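Will a Robot Ever Fold My Towels?

My mother ironed pillowcases. I start there because whenever the subject of household robots comes up at our table (and it comes up a lot, my brother-in-law being who he is) I think of her standing in the back bedroom with the radio going, doing a job that took a whole afternoon and that she claimed to enjoy. I do not iron pillowcases. I barely fold them. I have been waiting since I was a girl for the machine that would do it for me, and I'm at an age now where I'd like to know whether I should keep waiting.

So this spring I started paying attention. I read what I could follow of the articles, watched more videos than I care to admit, and in April I drove over to Tranville to see my old neighbor Lamai Sombatkul, who works for a small outfit called Plirer. They are trying to teach robot arms to do chores. She had been telling me for ages to come and see, and I had been telling her for ages that I would, and then one morning I baked a lemon loaf and just went.

I should say that I have owned one robot already, if a vacuum counts. We call it Mosari, after a cat we once had that also got stuck under the dresser. I'm fond of it! But I have to pick up the rug fringe, the shoes, the dog's rope and every charging cord in the living room before it can start, and by the time I've done all that I could have run the broom around myself. My sister says that's the secret benefit, that it makes you tidy. My sister doesn't have a dog.

Anyway, Tranville. What surprised me most was how much of the trouble is in the looking. I had always supposed the hands were the hard part, and the hands are hard, but Lamai spent most of our visit talking about cameras. One of them rides right up by the wrist, so the machine gets its view from where the work is happening, and the closer it goes in, the less there is to go on.

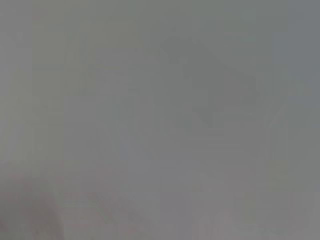 Think about what you do when you reach into the bottom of the dryer for the last sock. You aren't really looking. Your head is somewhere up above the door, you may be talking to someone, and your fingers go around in there until they find something soft. If you had to do it by eye alone, with your eye strapped to your wrist, you'd be in there a good long while. Lamai said that people forget how much of housework is done by feel, and I have thought about that nearly every day since, usually with my arm in the dishwater.

She told me about towels, too. The towel work has its own name over there, Quispe, and they had logged 243 tries at folding one hand towel in half and then in half again. I asked how many came out right and she made a face and said it depended on who was judging. Her own mother would have passed 14 of them. I laughed so hard I had to put my coffee down, because I knew her mother, and 14 is generous.

Now, I don't want to sound like I'm poking fun. A factory can use a machine that does one motion on one part, all day, with everything bolted down in the same spot, and there have been machines like that for as long as I've been alive. My husband worked alongside them for years. But a house won't hold still. The towel you fold today is lying in a different heap than the one you folded yesterday, and somebody has left a crayon in it.

On the drive home I tried to work out what I would pay. I settled on $900 for one that did towels and sheets, nothing else, and fitted sheets would have to be included or no deal. When I told Lamai this on the phone later she was quiet for a bit and then asked if I had any idea what just the arm costs. I didn't, and she was kind enough not to tell me.

So, can they do the chores yet? From what I've seen, no, or not the way you'd want them done before company comes. I do think it's coming, though. I came away more hopeful than I went, partly because the people working on it were so patient and so cheerful about all the ways it could go wrong. They'd try a thing, frown at it, and set the towel out again.

I've been invited back in the fall and I'm supposed to bring another lemon loaf. Several of you have asked for that recipe, so I'll say now that it is the one from the old church cookbook with 2 extra spoonfuls of lemon juice in the glaze, and I'll type the whole thing up once I find my card. It's in the kitchen somewhere, probably under the towels.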